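Sarkotbridge Play Library: progress report on the block sort
To: Jummai Nwosu, Heveck Fund
From: Adesuwa Onuoha
Sunday, May 11, 2025 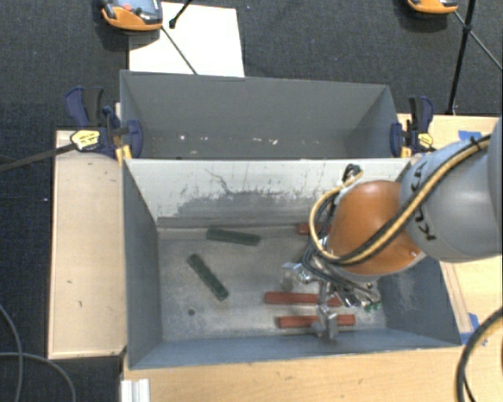 Green and red blocks in the front bin, second bin behind.

Dear Jummai,

You asked for a short report this time, and I have taken the hint about the last one.

The block sort is further on than I feared and less far on than I told you in the spring. As you know, we inherited the whole Garba nursery stock when it closed, and it came to us with no list and a strong smell of poster paint. The grant was for getting it checked, sorted and out on loan to families.

The metal bins have been the best decision of the project. I resisted them, as they are ugly and make a noise like a dropped saucepan every time a block lands. They are also scuffed and scratched already, and the one in front has a small round hole in its floor. It is smaller than a block, so I have stopped worrying about it. The cardboard boxes we used before did not survive the winter.

Sorting is by colour first and condition second. We tried it the other way and had a long afternoon of debate over what counts as a chip. Red and green are well under way. Blue is waiting, and yellow turned out to be three different yellows, on which I would welcome the Fund's guidance.

So far we have made up 30 loan sets, and five of those are out with families. Two came back early, one with an extra block that isn't ours. It has been kept in case anyone asks.

Spending is within budget apart from the labels. The first batch from Cistoreck peeled off by the following morning and had to be reordered. They have credited us for half, and I am still writing to them about the other half.

Still to do before September: finish the blue, settle the yellows, print the loan cards and find somewhere to put the bins that isn't directly under the reading room. We have had remarks.

I'd like to move the unspent travel money across to shelving, if you are happy with that. The form is attached, signed in the right place this time.

Adesuwa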